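Getting Canvas Shoes and Hard Floors Through Mud Season

Posted March 15, 2019

By the time February is over I have usually given up on the entryway altogether. There is grit in the corners, the mat has gone stiff, and every pair of shoes we own has come in with half of Vadisley Lane stuck to the soles. So this is the week I set aside for putting things right, and since several of you wrote in after the boot post to ask about canvas, I thought I'd start with that and then work my way down to the floor.

Start dry

Please don't reach for the water first! I did that for years and all I ever made was mud. Take the shoes out to the step, knock the soles together, and go over the cloth with a dry brush. I like an old nail brush, but a soft toothbrush does just as well around the eyelets and along the seams. Then pull the laces out completely, even if they're the kind that take forever to thread back in.

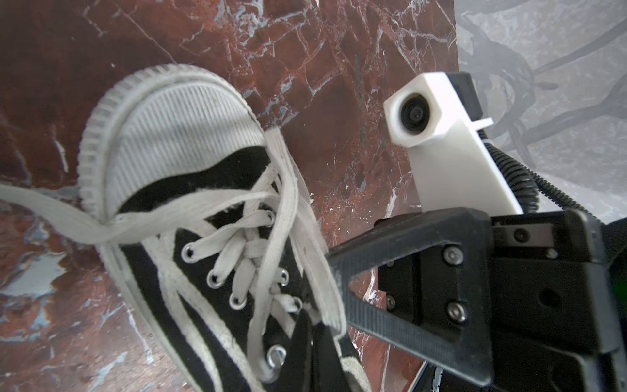 Laces get their own bowl of warm water with a squirt of dish soap and a spoonful of baking soda. Leave them while you have lunch, rub them between your fingers, rinse, and hang them over the faucet. If they still look tired, a new pair is cheap, and I have bought mine at Altuvier's on the corner for as long as I can remember (ask for flat ones, they stay tied better).

The cloth part

For dark canvas, use cool water with just a drop of soap, and blot it on with a rag – scrubbing brings up fuzz, and you can't brush that back down. Keep bleach well away from it. My mother used bleach on everything and we all went to school in blotchy shoes.

The rubber part

This is where you can put your back into it. A paste of baking soda and water on a toothbrush will get into ridges and grooves that a cloth just slides over. I've also had good results with the Sollex sponge, the plain white one, as long as you go lightly and keep it off the fabric. Wipe with a damp rag when you're done.

Drying

Stuff the shoes with paper towels, change the stuffing after an hour or so, and leave them somewhere airy overnight. Not on the radiator, please, and not in the dryer. I lost a good pair of Takedas that way when the glue let go at the toe.

Now for the floor

If you have marble or any other polished stone, put the vinegar back in the cupboard. Lemon too. Acid dulls the shine and a spot like that needs a professional. Sweep or dust-mop first, and do it more often than you think you need to, as it's the grit underfoot that scratches. Then a barely damp mop with a stone cleaner that says pH neutral on the label, and dry it off with an old towel. I push mine around with my foot, which is very good for the hips.

Do the edges by hand. Crumbs and flakes collect along the wall where the mop never quite goes, and a dry paintbrush will flick them out nicely.
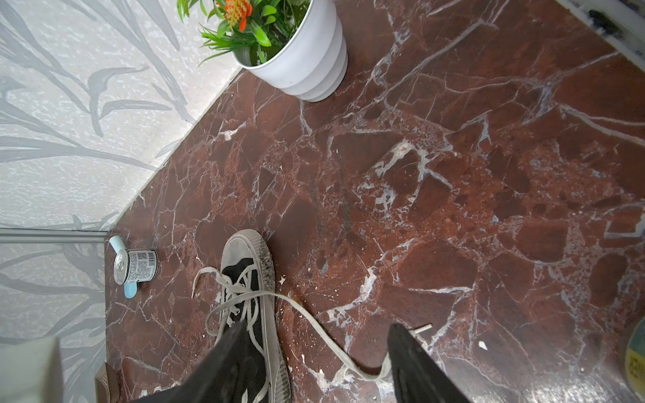
Keeping it that way

Two mats are better than one, a rough one outside and a washable one inside. Shake the inside one every couple of days while the weather is bad, and wash it when shaking stops helping. We keep a low stool by the door too, so there's somewhere to sit and take your shoes off, and I would say that stool has saved me more mopping than anything I've bought in a bottle.

Next time I'll get to suede, which several of you have been asking for and which I have been putting off.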